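Guillot Night School: Questions We Keep Getting
Adult Education Office

Registration for the fall term opens in September. Before you call, please have a look through the answers on this page. Koen Van Acker picks up the phone at the office, and he would like to eat lunch at least once this year.

What is the night school, exactly?
A program of evening classes for adults, held in the high school building after the teenagers have gone home. You can finish a diploma, brush up on math, learn bookkeeping or take up Spanish again. The chairs are the same chairs you remember. Your back may have opinions. 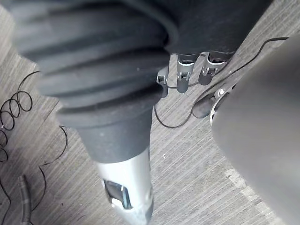

How old do I have to be to enroll?
Students must be 18 by the first evening of class. There is no upper limit.

I left school in 2000. Are my old credits still good?
Most of them, as long as we can find them. Transcripts from that era live in filing cabinets, and Siebe Stevens in Records knows which drawer sticks. Send in the transcript form early. Credits from other districts take longer, as other districts have drawers too.

How do I sign up?
Use the Datix form on the school website, or come by Room 12 and fill out the paper one. Both ask for your middle name twice. We have raised this.

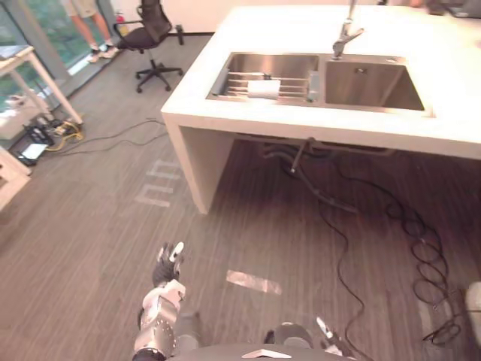 When do classes start in the evening?
Doors open at 5 p.m. The first class begins at 5:30, and the second at 7:15.

What does it cost?
Diploma courses are free to district residents. Everything else has a fee, listed beside the course title in the catalog. Textbooks are on loan – please return them without your shopping lists inside, however good the recipes sound.

Is there a placement test?
For math and English, yes. It is short, it has no bearing on your worth as a person, and you may use a pencil. Mircea Jitaru grades the math tests himself and will put you in the class where you'll learn something, even if you had your eye on the one with your neighbor in it.

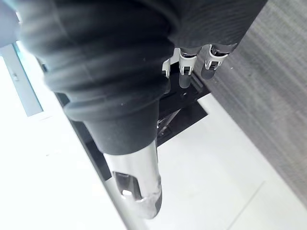 Photo: Guillot Adult Education

What if I miss a class?
Tell your teacher. After three missed evenings we'll call you, and after five we'll give your seat to someone on the waiting list. We've heard about the traffic on the bridge. We all drive over it.

Can I bring my kids?
Sorry, no. We looked into child care last year and got as far as pricing it – the number was discouraging. Uldis Rebane is putting together a new request to the school board,

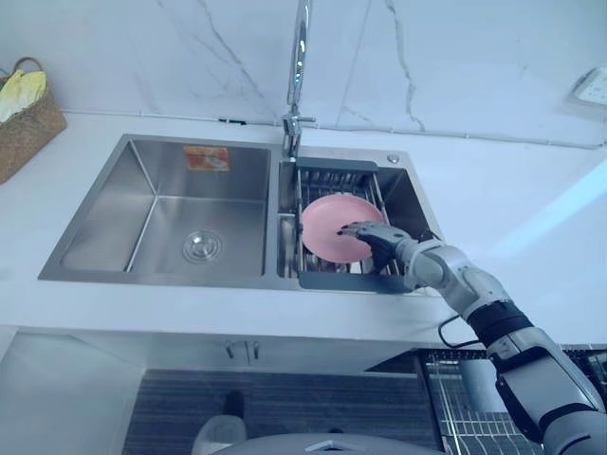 and he would like to hear from parents who'd use it. A note left at the office is fine. So is stopping him in the hallway, which people do anyway.

Where do I park?
In the staff lot behind the gym. The spaces out front belong to the basketball program until spring, and they do tow.

Who do I contact if my question isn't here?
Call the office and ask for extension 838. If it rings out, try again after lunch.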